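Why compare grasps by success rate over many trials?
Nasrin Sadeghi

I'm reading a paper on learned grasping in simulation. The authors run 2,000 trials per object and report only a success rate. Why so many? 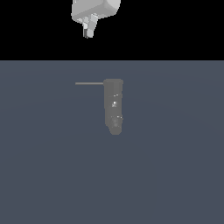
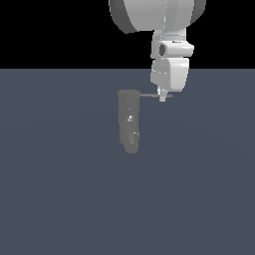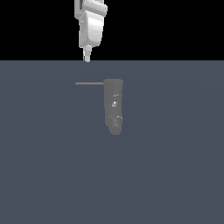 Simulated gripper and a gray object with a thin rod. In the second, the fingers are closed on the rod.

Behrouz Zarei
Start poses are random, so 10 trials tell you very little. We use 300 — enough for a rough ranking.

Shirin Yazdani
Check the seeds too.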